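Progress report on the recording grant, second period

Prepared by Annelies Dewulf, project leader
For Pacita Dagdag, grants officer, Belmonte Fund for New Music

Dear Pacita,

With this report I inform you about the work on the Astley songs album from January until the end of May. The first report covered the search for material and the choice of singers. The second period was for the arrangements, the rehearsals and the first recordings, and I will follow the same order as the work plan which is attached to our contract.

1. Where we are now

The album will have 12 songs, as agreed. Nine are arranged completely and the singers have their parts. Seven are recorded with voice and instruments. For the other two arranged songs we have only the piano and the cello, and the voices must be added. The last three songs are still in sketch, and I explain the reason in section 3.

In total we made 49 takes that we keep. I listened to all of them with our sound engineer and we marked the best one for each song. For the song "The Ferry Bell" we did not agree, so we keep two versions until the mixing. My own preference is the slower one, where the second verse has more air.

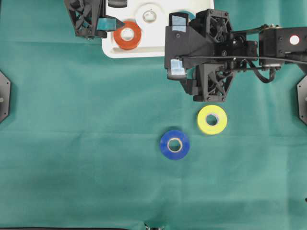

Orange tape roll on the white tray, green cloth below.

2. Rehearsals and singers

The choir of Astley gave us 26 singers in the beginning and 24 stayed. The 2 who left had exams and asked politely to be excused. They sang in the winter concert, and their names will be in the booklet.

We rehearsed in the old school hall from seven in the evening until half past nine. The hall has a warm sound, but the heating makes a low tone near B flat. We switched it off for the recordings and told the singers to bring a sweater. In January this was not pleasant, I must say, and we lost one evening to it. From March there was no more difficulty.

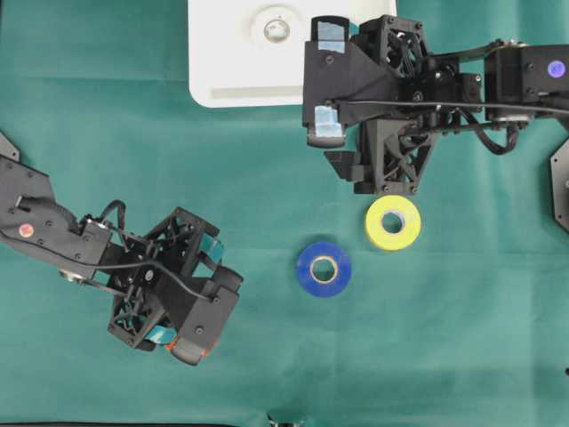 The soloists worked separately with me. Our young tenor, Tikov, sings four of the solo songs. He came to the project with a good voice and very little experience with a microphone, and he used to step back on every high note. We practiced with a line on the floor. His last recordings are calm and close, and I did not ask him to repeat the final verse of "Salt Road" because the first take had everything we needed.

The lyrics of three songs are in the local dialect. We had two evenings with older people from the town to correct the vowels. They were strict with us. One word in the fourth song is now sung differently than in the printed songbook, and I will add a note about it in the booklet so that listeners do not think it is a mistake. 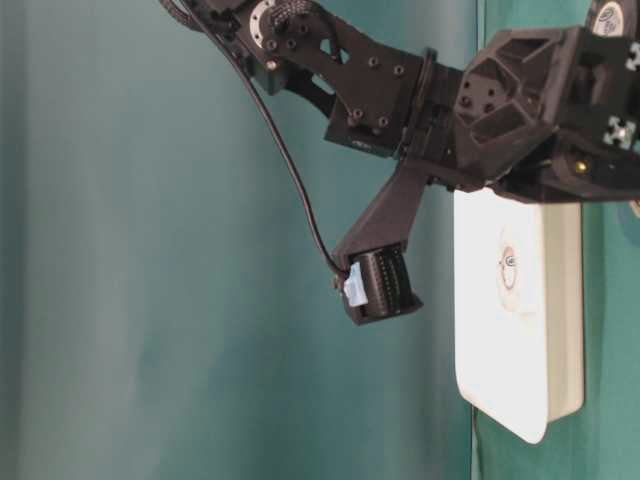 3. Delays and changes

The three songs in sketch should have been ready in April. Our arranger had an operation on his hand and could not write for five weeks. I considered asking another arranger, but the style of the album would become mixed, and he is working again now. He promised me the scores for the middle of June. I believe this date, and I have kept one free week after it.

The second change is the order of the songs. In the plan the album opens with the full choir. After listening to the recordings I would like to open with the solo voice and bring the choir in the second song. This costs nothing and does not change the contract, but you asked to be informed about artistic changes.

The third change is smaller. The harmonium in the hall could not be tuned to the piano, so we use it only in "Lamp Song", where it plays alone. We recorded it in one afternoon.

4. Money

From the second payment we have spent 73 percent. The biggest part went to the musicians and to the studio time at Proma, where the solo voices were recorded. The travel costs are lower than planned, and the rental of microphones is higher: we needed one more pair for the choir.

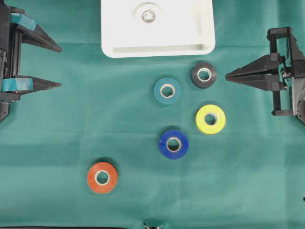 I ask for your permission to move the rest of the travel budget to microphone rental. The total stays the same. The receipts are numbered from 1 to 104 and are in the second attachment. Number 61 is a copy, and the shop will send the original.

5. Work for the next period

June: last three scores, rehearsals with the choir, missing voices for the two songs with piano and cello.
July: recording of the last three songs, choice of takes.
August: no choir work, many families are away. I write the booklet texts and send them to you for reading.
September: mixing and mastering.
October: pressing of the discs and a small concert in Astley, with all soloists.

For the concert I need to know if the Fund wishes to say a few words before the music. Please tell me also which version of your logo we should print on the back cover, the one in color or the one in black.

With kind regards,
Annelies Dewulf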